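Lumelholm clothing room to move after 9 years

The clothing exchange at Lumelholm will leave its small room at the back of the old guest house in December and move into the former Bakalis shop on the main street, the exchange said on 5 May 2022.

The exchange takes in used clothes, sorts and folds them, and passes them on free of charge to people who ask for them. Last year it handed out 2072 items. Most were adult shirts and sweaters, followed by children's clothes and bedding.

Evdokia Panagiotou, who runs the exchange, said the present room was never meant for the job. It is a former bedroom, and sorting is done on the bed. Clothes wait in piles until they can be folded, checked for missing buttons and put in boxes by size.

"We fold on the bed because it is the biggest flat surface we have," she said. "When two people bring in bags on the same morning, we have to stop and make space before we can start again."

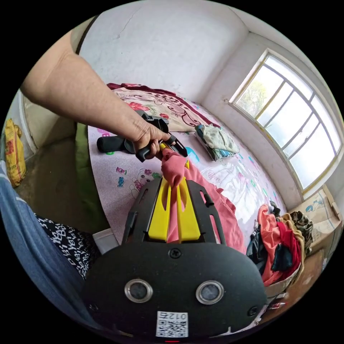
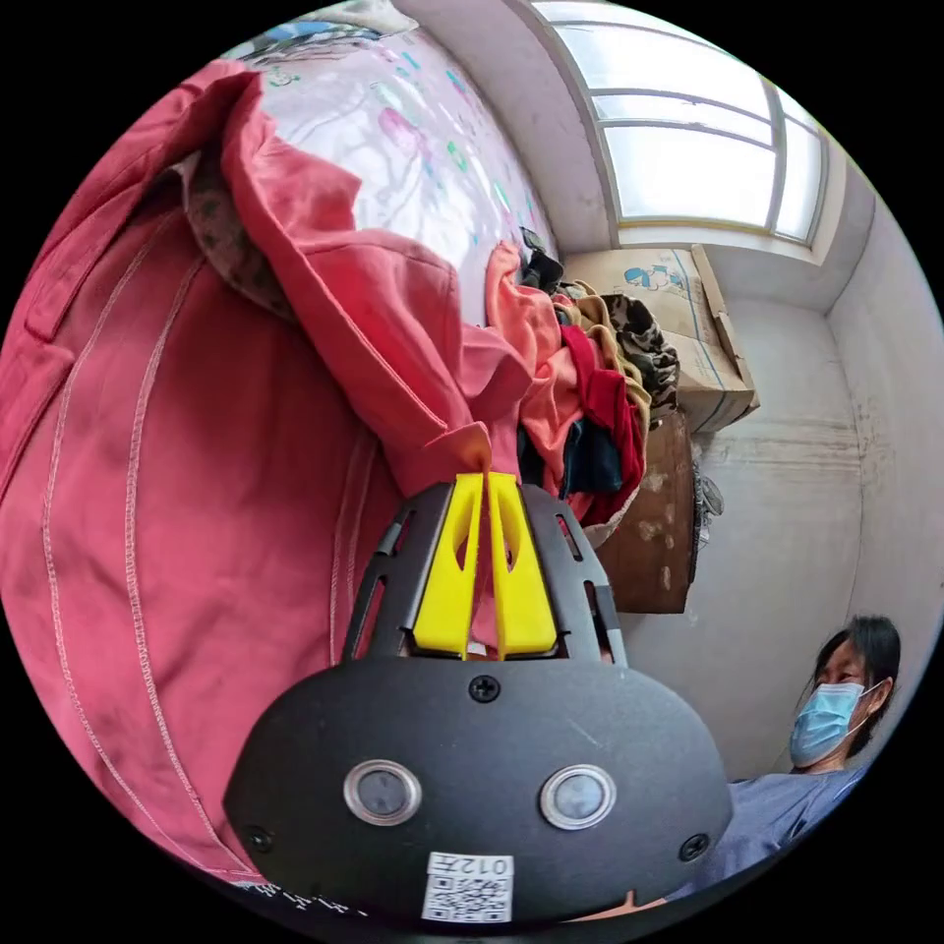
The walls are another concern. Panagiotou said the exchange has asked for repairs twice and no longer wants to keep winter coats there over the colder months. Coats are now stored at her own house and brought over when someone needs one.

The Bakalis shop has been closed since its owners retired. It has a long counter, wall shelves on two sides and a separate store room. The exchange will pay a rent of 500 a month, with the first year covered by a local furniture maker, Wudix.

Mesfin Feyisa, who handles the lease, said the shelves will stay but the floor has to be leveled before the exchange can open. Pultel, a building firm, has agreed to do that work in the fall.

Clothes will be sorted by size at the new address, with one shelf for each size and a rail for coats and dresses. Panagiotou also wants a table for mending. Small repairs are now sent home with whoever has a sewing machine, and some pieces take weeks to come back.

The exchange will keep taking clothes at the guest house until the move. Items should be washed and packed in closed bags, with shoes tied together in pairs. It cannot take pillows, mattresses or electric blankets. Anyone with large amounts to give is asked to call first, as there is little room left for more bags.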